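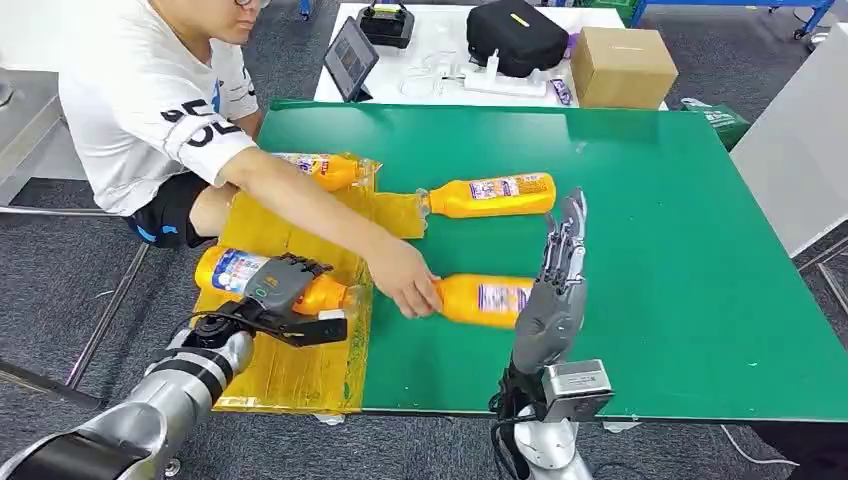

Drurkik Offering Envelope Sets

Boxed and mailed giving envelopes for churches, with matching pages for special offerings

Item group: Church Supplies > Giving > Envelope Sets
Sold by: Bendov Church Supply, Lindton
Minimum order: 6 sets
Usual lead time: three weeks from approved proof

Drurkik sets are printed to order with your church name, the date of each service and a giver number. Each set comes in a folding carton that fits a standard pew rack or a kitchen drawer. Congregations that still pass a plate use them for weekly giving. Congregations that receive most of their giving online often order a smaller number for members who prefer cash or checks.

What is in a set

One dated envelope for each week of the year
12 undated envelopes marked Missions
Four envelopes for special offerings, with your choice of title
One address change card
One pledge card with a tear-off stub

The weekly envelopes run in order from the first service of your giving year. Most churches start in January, but you can start in any month. Tell us the starting month on the order form and we will date the whole run from there. If your church meets on Christmas Eve or Good Friday, those envelopes can be added in their proper place in the stack.

Special offering titles

Choose from the list below or send your own wording, up to 72 characters including spaces.

Building Fund
Youth Trip
Benevolence
Thanksgiving
Easter
Partner Church
Camp Scholarship
Vacation Bible School
World Relief

Custom wording is set in the same typeface as the rest of the envelope. We do not charge for it unless you change the wording after the proof has been approved.

Paper and printing

Envelopes are printed on white 24 lb. stock with a security tint on the inside, so that a check can't be read through the paper. The flap is gummed. The standard ink is dark blue. Black, maroon and forest green can be had at the same price. Two-color printing is available on orders of 400 sets or more.

The front carries the church name, the date, the giver number and a line for the amount. The back can be left blank or printed with a short scripture verse. Please include the translation you want quoted. We print the verse as you send it and do not correct punctuation.

Sizes

Standard: 3 1/8 x 6 1/4 inches. Holds a personal check without folding.
Small: 2 1/2 x 4 1/4 inches. Checks must be folded once.
Children's: 2 1/2 x 4 1/4 inches, with a line drawing on the front and a space for the child's name.

All envelopes in one set must be the same size. Children's sets are ordered separately and may be counted toward your minimum.

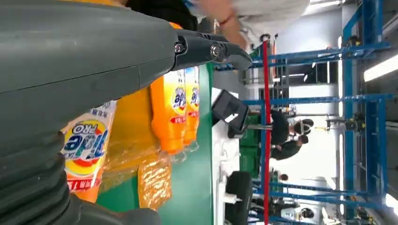
Numbering

Giver numbers start at 1 unless you ask for something else. If your office keeps the same numbers from year to year, send a list with the order and we will match it. Skipped numbers are fine. Please send the list as a spreadsheet with one number per row and no merged cells. Handwritten lists are accepted by mail but add a week.

We suggest ordering a few spare sets with numbers at the end of the run for people who join during the year. A church with 140 giving households might order 157 sets and keep the extras in the office. Spares ordered later are printed as a new job, and the minimum applies again.

Delivery options

Bulk to church. Cartons are packed in number order, with the number showing on the end panel. This is the lowest-cost option and the one most churches use.

Mailed to homes. We mail a packet to each household every two months. You supply the address list and send changes by the tenth of the month before each mailing. Postage is billed after each mailing goes out.

Pickup. Local orders may be collected from our counter in Lindton after you receive the ready notice. Bring the order number.

Proofs

A proof is sent by email for every first order and for any repeat order with changes. Check the church name, the starting month, the service dates and the special offering titles. Printing starts when the proof is returned with an approval. If there is no reply, the order waits. Repeat orders without changes go straight to print unless you ask for a proof.

Goes with

Tse Counting Tray, two sizes, for sorting opened envelopes by fund
Tse Deposit Bags, locking, canvas
Bendov Record Book, one line per giver, one column per week
Drurkik Welcome Cards, in matching ink colors

Returns

Printed sets can't be returned unless the error is ours. If the printed set differs from the approved proof, we will reprint it and pay the shipping. Report any problem within 30 days of delivery and keep the cartons until you hear from us. Unopened trays, bags and record books may be returned in the same period.

Ordering

Fill out the order form and attach your number list, if you have one. Churches ordering for a January start should have the form in by the end of September. Orders received in October are normally ready in time for bulk delivery, but home mailing may start with the second packet.

Payment is due 30 days after the invoice date. Tax-exempt churches should send a copy of their certificate with the first order. We keep it on file after that.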